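3.2 Superficies de trabajo

La muestra reúne 198 encimeras y tableros de mesa catalogados por Sandhu y Solanki en los talleres de Wiltov. Se anotaron el color de fondo, el tipo de dibujo y el estado de los cantos. Los tonos beige con moteado de aspecto pétreo (fig. 2) forman un grupo propio.

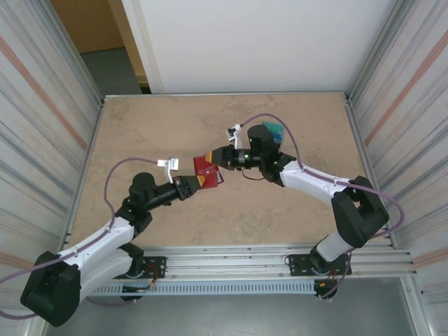 Wiltov, 7 de diciembre. Figura 2. Tablero beige con dibujo moteado de tipo piedra.

En este grupo, los evaluadores tardaron más en localizar las manchas claras que en los tableros lisos - la diferencia se mantuvo a los 30 días. Panganiban obtuvo un resultado parecido en Sekel, aunque con siete evaluadores y sin control de la iluminación.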